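Ticket clos, puis rouvert, puis reclos à moitié
Cellule Flulter, poste de tri des flacons
Ouvert par : Jelle Vandenberghe
Suivi : Griet Peeters
Priorité : haute (selon Jelle), moyenne (selon le formulaire)

Mer. 14 mai, 9 h 20 — Jelle
Le bras droit lâche les flacons au-dessus du bac. Pas dans le bac, au-dessus, avec un petit retard qui suffit à les envoyer sur la table. Code 60 sur le contrôleur Grornex. La documentation dit de ce code : « erreur de pince ». Merci.

9 h 45 — Griet
Redémarrage complet. Le défaut revient au deuxième cycle. Vérifié le serrage des doigts, rien à signaler. Dans le journal, la consigne d'ouverture part à l'heure et la pince répond quand elle veut.

10 h 30 — Jelle
Plus grave : pendant un test en vitesse réduite, le bras a continué sa descente après l'appui sur pause. Pas de blessé, pas de casse, mais j'avais la main à 3 cm. Je demande qu'on passe en arrêt d'urgence et plus en pause pour toute intervention, moi compris.

11 h 10 — Griet
Noté et affiché. Vues du poste jointes.
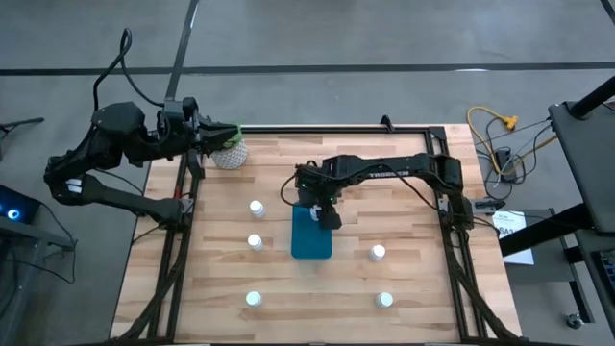
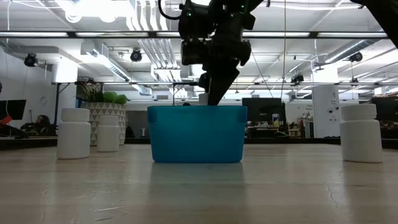
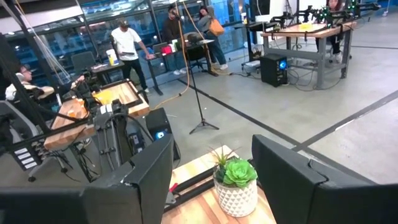 11 h 40 — Griet
Comparé la configuration avec la sauvegarde de janvier. Le délai de réponse de la pince était à 60 ms, il est maintenant à 3000. Quelqu'un a donc accordé à la pince trois secondes de réflexion. L'historique attribue la modification à « admin », compte que nous sommes plus de 2 à utiliser.

13 h 15 — Jelle
Valeur remise à 60. Plus de code, les lâchers tombent dans le bac. La pause, elle, n'a pas changé d'avis : le bras termine son mouvement avant de s'arrêter.

14 h 05 — Griet
Appelé Wouters, qui a fait l'intégration. Réponse : la pause est une « pause de fin de trajectoire », comportement normal, page 60 du manuel Dinitz. Nous avons le manuel Dinitz jusqu'à la page 3. J'ai demandé la suite.

14 h 30 — Jelle
Ticket fermé par erreur en voulant ajouter une pièce jointe. Rouvert.

16 h 50 — Griet
Défaut pince : résolu. Pause : reste ouvert tant que Wouters n'a pas envoyé le manuel et le réglage d'arrêt immédiat. Mot de passe « admin » changé. Jelle, passe me voir pour le nouveau, je ne l'écris pas ici.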